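Can a Machine Do It Yet? Cushions, Crumbs and Cords
Derden Home Tips, November 2025 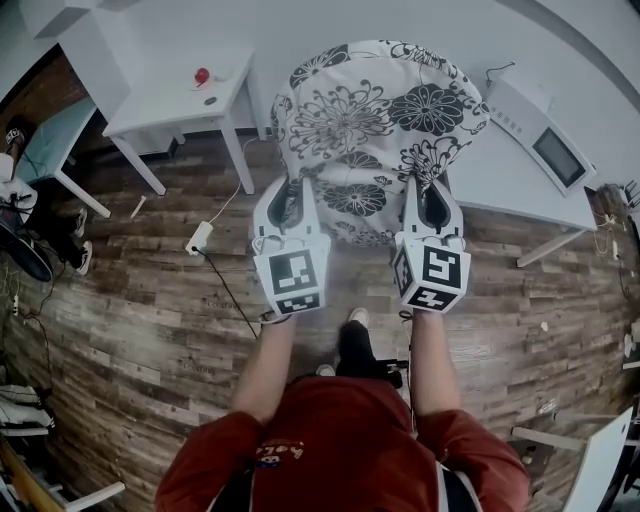

Handling a floral cushion with a pair of hand-held grippers.

Readers keep asking which chores they can hand over to a machine. The answer for most homes is still the floor and the dishes. Everything soft, tangled or oddly shaped is yours for now.

Cushions and pillows
Not yet. A cushion changes shape when you squeeze it, and a two-finger jaw gets hold of a small pinch of fabric at a time. People are practicing the job with grippers in their own hands so that robots can learn from it. Until they do:
- Pick up a cushion by the sides, never by the piping or a corner.
- Plump from the edges in, then turn it over once a week.
- Wash printed cotton covers inside out at 40 degrees C and zip them before they go in.

Floors
Yes, mostly. A robot vacuum does well on planks if the floor is clear. Before each run, lift power adapters and thin cables, and pick up scraps of paper. Coil spare cord and fasten it to a table leg with a hook-and-loop strap. A pack of 4 has lasted our Asgate test flat for years.

Wiping out the microwave
No. Heat 200 ml of water with a slice of lemon until it steams, leave the door shut for five minutes, and wipe with a soft cloth. Watch out when lifting the bowl.

Folding laundry
Slow. Demonstration machines can fold a towel, but a fitted sheet still beats most of them. Fold towels in thirds and stack them with the fold facing out.

Clearing small tables
Sometimes, in a lab. At home, keep one tray per table and carry the whole tray to the kitchen.

More in this series: Windows and Mirrors, Tip 77: Drying Racks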